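**Notebook, July. Desk layout, shared drawing station**

Prepared for Mỹ Tiêu and the Trestov bench users.

The station is to be returned to a common layout at the end of each session, by 5 pm. Pens and styluses have been going missing between the Zumutham and Quách desks, and charging has been irregular.

- Cover sheet: white, 900 mm by 800 mm, replaced when marked.
- Loose items are to be stored upright, tips up.
- Tablets return to the Grurkness cabinet.

Open question: whether labels are required on the organizer. Mỹ Tiêu prefers none. Deferred until the next stock check.

The organizer remains on the left of the sheet, where right-handed users do not knock it. It is clear acrylic, with a wide compartment and a narrower, taller one, and both styluses are still out on the paper beside it. The taller compartment is assigned to styluses; the wide one is reserved for erasers and spare nibs. Allow 10 minutes for the reset. 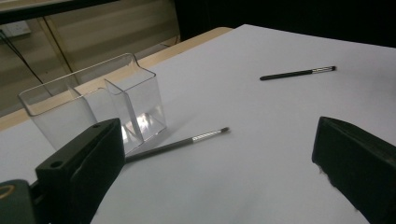
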